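Week 3 notes: When the freight stops moving

Thu 7 February

Hi all – as promised, my notes from the session on supply shocks, typed up from the board and tidied a little. The slides had most of the diagrams, so I'm sticking to the talking parts.

We started with the port strike case. I like it because the port itself, Dudlow, is pretty small. It closes for 12 days, and if you only counted lost port fees you'd say the damage was tiny. But then we followed the boxes! Remember the two kinds of cost I kept going on about:

Direct costs: fees, wages, fuel for ships sitting offshore, fruit that spoils.
Knock-on costs: everything that happens to firms that never set foot near the dock.

Most of the class went straight for the direct ones, and so did I when I first taught this. The second group is harder to see and takes longer to show up.

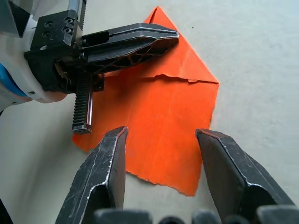

Take Stornari, the furniture maker in the handout. It buys hinges from overseas and keeps 15 days of stock on the shelf. On paper it rides out the strike just fine. The trouble comes after the port opens again, when 300 containers are waiting and the hinges are nowhere near the front of the line. So the factory goes quiet a week after the news crews have gone home, and a lot of you looked surprised by that (good, I wanted you to be).

Then there's Briten, the grocery chain, which paid to fly its goods in. Air freight cost it $700 a pallet more than the sea route. Somebody asked why it didn't raise prices right away. Partly habit, partly fear of losing shoppers to the store across the street – we'll come back to this in April when we do pricing.

A word on winners, too. The trucking firm Nicholas had a great month hauling goods from the next port up the coast. When you add up the cost of a shock, you have to take those gains off somewhere, and people forget. Sales that are only delayed also need care. A sofa bought two weeks late is still a sofa sold, but a restaurant meal that got skipped is probably gone for good.

For next time, read the Stornari pages again and work out how much stock you'd keep if you ran the place. Bring your number and be ready to defend it – extra stock ties up cash and warehouse space, so don't just say "lots." We'll start with the storage cost table on page two.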